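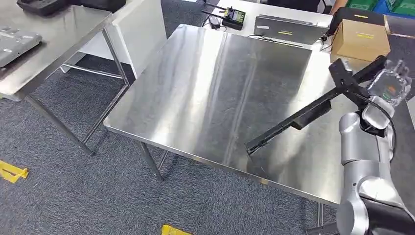

4. Preparing the Table Station for a Shift

4.1 Before you begin

This section is for the operators and the shift leads at the Skundbridge packing room. It explains how to prepare the steel table and the arm, how to hand over the work between two persons, and which tasks have changed after the arm was installed. Please read also Section 3 (Stopping the Arm) before you do the steps for the first time.

The arm does the sorting of small packages, which was hand work until December. The operator now prepares the table, watches the work and decides what to do with the packages that the arm refuses. Your pay grade and your break times are the same as before.

4.2 Checking the table and the floor

1. Make sure the arm is in Hold mode. The word HOLD must be shown on the operator screen.

2. Look at the top of the steel table. It must be free of packages, tools, cups and paper. If a small label has stuck to the metal, remove it with a plastic scraper. Do not use a knife.

3. Press with your hand on each corner of the table. If the table rocks, turn the foot of the loose leg until it stands firm.

4. Compare the position of the table with the yellow floor markings. If somebody moved the table, put it back and do the position check in 4.3 again.

5. Walk one time around the station and look for cables on the carpet where people walk.

CAUTION: The top of the table is brushed steel and it reflects the ceiling lamps. Strong reflections can cause the arm to miss a clear plastic package. Do not bring an extra desk lamp to the station.

4.3 Position check

1. Stand outside the yellow markings.

2. On the operator screen, choose Check, then Table.

3. Wait while the gripper goes slowly to the front edge of the table. It stops a short distance above the metal and must not touch it.

4. Read the result. A value of 4 mm or less is good. If the value is higher, repeat the check one time. If it is still higher, leave the arm in Hold mode and call the shift lead.

5. Write the value and your initials in the station log.

WARNING: Never push the gripper by hand to correct the position. The long black bar can bend, and the next person will not see the damage.

Note: The position check takes nearly 8 minutes. This time is counted as working time and it is not part of your sorting target.

4.4 Starting the work

1. Tell the other persons in the room that you will start the arm. Say it aloud, also when you think everybody can see it.

2. Choose Run on the operator screen.

3. Stay at the station for the first packages. When the arm refuses a package, it asks for help on the screen. Choose Hold before you reach over the table.

4. Sort the refused package by hand and enter the reason. "Unknown" is an accepted reason. Please do not guess.

The room handles up to 3,000 packages in one day. The arm has no daily target of its own, and the refused packages are not counted against the operator. If more than 300 packages are refused in one shift, the shift lead informs Irkodberg support. The operator does not have to stay longer to finish them.

4.5 Handing over to the next shift

1. Choose Hold and wait until the arm does not move.

2. Show the next operator the station log and explain any refused packages that are still waiting.

3. Both persons sign the log. The second person now has the responsibility for the arm.

Note: Operators who did the sorting by hand keep one hand-sorting period each week. This was asked for by the operators themselves, so that the skill is kept for the days when the arm is out of service. The rota is made by Hòa Tạ, and changes must reach her before the week starts.

4.6 Questions about changed duties

Questions about training, or about a task which you find is not described here, go to Oduor Makori. You can also write them on the last page of the station log. Questions about faults go to Irkodberg support and not to him.

Section revised Apr 13, 2026. Changed: 4.3 step 4, 4.5 note.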